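FOR IMMEDIATE RELEASE
April

Modum Swim Club opens its backstroke start program to every age group

Modum Swim Club will run its backstroke start and underwater kick program for all of its squads this season, from the youngest racers to the masters group. Last year only the senior squad took part, and the younger swimmers kept asking when it would be their turn. Now it is!

Over 17 weeks, each squad will spend one session a week on the first 15 meters of the race: foot placement on the wall, the arch over the water, a clean entry and the dolphin kicks that follow. In all, 159 swimmers have signed up, and 1105 starts were logged by the seniors alone during the trial season.

"We love this part of the race, and it gets so little pool time," the coaching team said. "A swimmer can work on freestyle turns for years and still be nervous hanging off the blocks for a backstroke start. We want them to look forward to it."

The Gebretsadik Pool will host the sessions in its deep end, where lanes one through four have new backstroke ledges. Stestness Swim Club will join for two shared practices and a friendly relay meet at the end of the program, with mixed teams drawn from both clubs.

Start times and underwater distances will go into Jisetex, the club's training log, so swimmers and parents can follow the season from home.

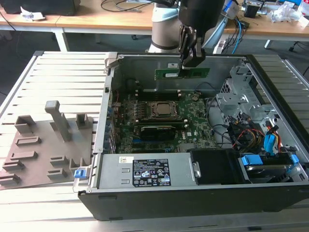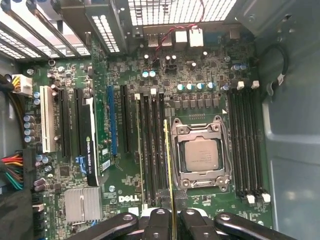 How to join

Sign-up for the last places closes at the end of April. Swimmers need to be able to swim 100 meters backstroke without stopping and should bring short fins, a drink bottle and a second towel. The fee is $155 for the full program, and members of both clubs pay the same price. Forms are at the pool front desk and on the club website.

Media contact: Modum Swim Club press desk, Gebretsadik Pool, open from 4 p.m. on practice days.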